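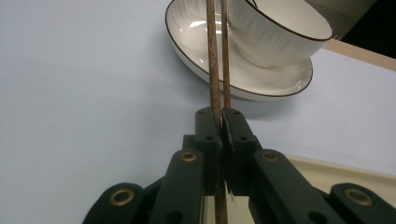 Week 3: How a film actor gets paid

Hello again, everyone, and thank you for all the lively questions last week (I have tried to fold most of them in here!). Today we look at where an actor's money comes from, and why the large sums you read in magazines should be taken with some care.

The simplest kind is the upfront fee, agreed before filming starts. Then there is the back end, a share of what the film earns later on. Do look closely at the wording, please: a share of the gross is taken from the money coming in, while a share of the net is worked out after costs, and those costs can go on for pages.

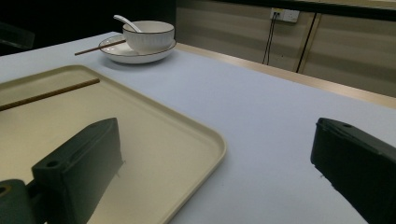 Suppose our pretend star is offered 400 thousand pounds upfront, and her agent and manager between them take some 30 per cent. Work out what she has left before tax, and bring your sums along, however scribbly they are. We shall add in the repeat fees and the advertising work together.

For reading, Fumiko Kikuchi's chapter on contracts is on the shared drive, and Pantelis Kalogeropoulos will take the Friday group while I am away. Short answers to him by November 10, 2023, please, with your name on every page.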